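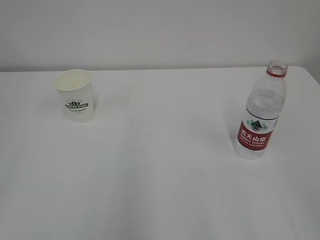
Vaso de papel y botella de agua sobre la mesa de ensayos del laboratorio de Sedville.

El Laboratorio de Manipulación de Sedville presentó el viernes 2 de febrero de 2018 los resultados de un estudio sobre el agarre coordinado de recipientes ligeros con dos brazos robóticos. El trabajo, dirigido por la investigadora Carla Sayegh, propone un procedimiento de aprendizaje a partir de demostraciones humanas en el que cada brazo decide el momento de cerrar la pinza en función de lo que hace el otro.

El método recibe el nombre de Flustel y se ha desarrollado en colaboración con la empresa Bolger, encargada de adaptar el control de las pinzas. Según el informe distribuido por el laboratorio, el sistema completó 515 de los 529 intentos de la evaluación final. Los ensayos se realizaron con vasos y botellas de uso corriente, sin marcas añadidas ni soportes que fijaran su posición sobre la mesa.

La manipulación de envases de paredes finas plantea dificultades conocidas en este campo. Un vaso de papel cede con una presión escasa y puede deslizarse si el contacto se produce demasiado cerca de la base. Una botella de plástico transparente ofrece pocas referencias visuales, y su rigidez cambia de forma notable cuando no lleva tapón. El equipo de Sedville optó por estudiar ambos casos de manera conjunta, con un brazo asignado a cada objeto.

«Nos interesaba saber si el programa podía aprender un ritmo común para los dos brazos sin que nosotros se lo impusiéramos», declaró Sayegh durante la presentación. «En los trabajos anteriores del laboratorio, el orden de los movimientos estaba escrito de antemano. En este caso procede por completo de las demostraciones».

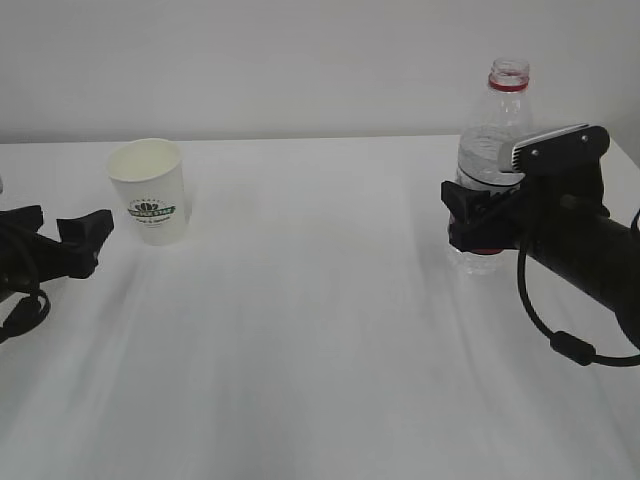
El conjunto de entrenamiento consta de 500 demostraciones realizadas por operadores del propio centro, que guiaron los brazos a distancia. Las grabaciones incluyen tanto secuencias en las que las dos pinzas se aproximan a la vez como otras en las que una de ellas espera a que la otra haya concluido su agarre. Nestor Lagman, responsable de la recogida de datos, explicó que esta variedad fue deliberada y que se pidió a los operadores que no corrigieran las pausas ni las vacilaciones propias de la tarea.

A partir de ese material, Flustel divide cada secuencia en tramos breves y estima, para cada uno de ellos, la posición de las pinzas y el grado de apertura. La novedad del método reside en una señal compartida que resume el estado de ambos brazos y que se actualiza de forma continua. Cuando uno de los agarres resulta inestable, la señal retrasa el movimiento siguiente del otro brazo hasta que se recupera el contacto – un comportamiento que los autores denominan espera recíproca.

El informe compara este procedimiento con una versión en la que los dos brazos se controlan por separado a partir de las mismas demostraciones. Los autores señalan que esta última presentaba más fallos en el cierre sobre el vaso, casi siempre por un exceso de velocidad en la aproximación. En el caso de la botella, la diferencia entre ambas versiones fue menor. El documento no ofrece por el momento un desglose completo por tipo de objeto, que se incorporará a la versión definitiva del artículo.

Tsutomu Kobori, ingeniero de Bolger, intervino en la parte de la sesión dedicada al control de la fuerza. Kobori indicó que el límite de presión de las pinzas se mantuvo constante durante toda la evaluación y que no se modificó entre un objeto y otro. «El ajuste fino lo realiza el programa mediante la posición de los dedos. El límite actúa solo como protección», señaló.
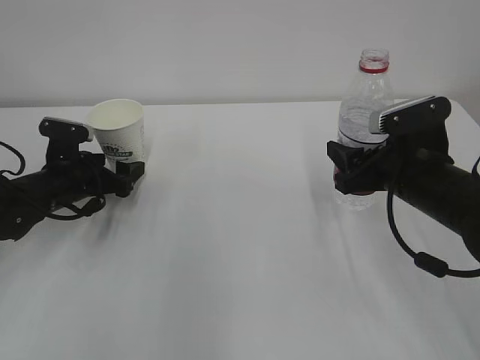

Los 14 intentos no completados se reparten, según el informe, entre agarres que no llegaron a cerrarse y vuelcos del recipiente durante la aproximación. El laboratorio ha conservado el registro íntegro de estos casos y prevé publicarlo junto con el resto de los datos. Bronwyn Maihi, encargada del análisis, considera que su estudio será de especial utilidad para mejorar la estimación de la altura del agarre, que sigue siendo el punto más débil del método.

Maihi precisó asimismo que los resultados corresponden a una mesa despejada y a una iluminación uniforme, condiciones que no se dan en una cocina ni en un almacén. El equipo no ha evaluado todavía el comportamiento del sistema con varios recipientes próximos entre sí, ni con líquidos en movimiento. Ambos aspectos figuran en el plan de trabajo de la siguiente fase.

Otra de las líneas abiertas se refiere a los recipientes transparentes. Las cámaras situadas junto a las pinzas proporcionan una vista cercana del objeto, pero los reflejos y la superposición de superficies de plástico dificultan la localización del borde. El laboratorio ha iniciado una serie complementaria con material de este tipo, cuyos resultados no forman parte de las cifras presentadas.

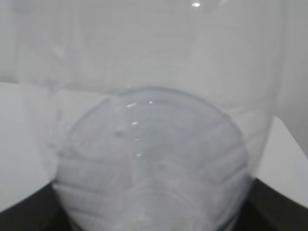 Tiempo de lectura: 6 minutos

La serie complementaria está a cargo de Coralie Kereama, que se incorporó al grupo para trabajar en percepción a corta distancia. Su propuesta consiste en combinar la imagen de la cámara de la pinza con la de una cámara fija, de modo que el contorno del recipiente pueda estimarse aunque una de las dos vistas resulte ambigua. Kereama advirtió de que se trata de un trabajo en curso y de que no se facilitarán porcentajes hasta que concluya la fase de verificación.

El proyecto se enmarca en el programa Uvaslow de manipulación asistida, que financia las actividades del laboratorio en esta materia. La dirección del programa confirmó que la colaboración con Bolger continuará durante la segunda fase y que las demostraciones utilizadas en el estudio se pondrán a disposición de otros centros que lo soliciten por escrito.

Las solicitudes de acceso a los datos deberán dirigirse a la secretaría del Laboratorio de Manipulación de Sedville, con indicación del centro de procedencia y del uso previsto.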